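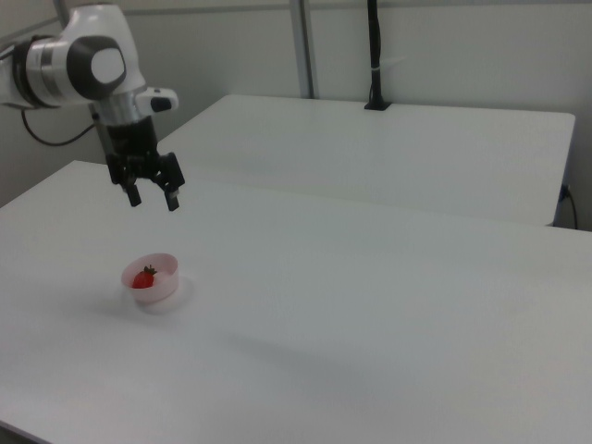 Drollham Community Garden
Minutes of the July general meeting, held in the Potgieter Room

Meeting opened 7.05 pm
Chair: Nosipho Masilela
Minutes: Tumelo Van Wyk
Present: 40 members, as per the sign-in sheet

1. Previous minutes
Accepted with one correction. The rhubarb crowns went to the Vomirora Street beds and were not composted. Sorry to everyone who rang me about it!

2. Money
Balance at the end of last month was $1139. The water bill is still to come out of that. Nosipho asked that plot fees be paid by bank transfer if at all possible, with your plot number in the reference line. There are still 11 plots unpaid and reminders will go out this week.

3. Seed swap
What a day! We gave away 144 packets and there was a queue at the gate before we had the tables up. The broad beans and the purple podded peas went first, followed by every last calendula. People brought terrific things in return – a shoebox of saved tomato seed with handwritten notes on each variety, two kinds of warrigal greens, and a loofah that several of us are keen to try against the north fence.
Suggestions for next time: bigger labels, a separate table for flowers, and pens that work. Members would also like the sowing month written on each packet, as quite a few visitors were new to gardening and asked the same question over and over. Tumelo will draw up a label that can be photocopied.

4. Compost bays
Bay two is cooking along beautifully and should be ready to spread in early spring. Bay three has too much lawn clipping in it and smells like it. Please add torn cardboard or dry leaves every time you tip in greens. The leaf pile beside the shed is there for this and is free to all members. No citrus in the worm farms, please. Citrus in the hot bays is fine in small amounts.
There was a long and very good discussion about coffee grounds. The café on Nusemau Road has offered us a bucket every second day. Agreed to say yes for a trial until the end of spring, provided we can fill a pick-up roster. Four names down so far.

5. Water
The tap near plot 9 is dripping again. Nosipho has a washer kit and will have a go at it before the next working bee. Members asked whether a second rainwater tank could go behind the shed. Everyone liked the idea. Tumelo to measure the slab and get two quotes, including the cost of the stand and the fittings.

6. Spring planting in the shared beds
Agreed: potatoes in bed A, sweet corn and climbing beans in bed B, pumpkins along the bank where they can run. Bed C caused the most debate. Garlic stays in until it's ready, then we vote between capsicums and eggplants. I am firmly in the eggplant camp and have asked for that to be minuted.

7. Other business
The wheelbarrow with the green handles has a flat tyre. Please don't push it while loaded.
A request for a children's bed with strawberries and sunflowers was warmly supported. To be costed and brought back next month.
Lost property: one gardening glove (left), one thermos lid.

Working bee starts 9 am. Bring secateurs if you have them, as the passionfruit needs a serious haircut. Soup and bread provided afterwards.

Meeting closed 8.40 pm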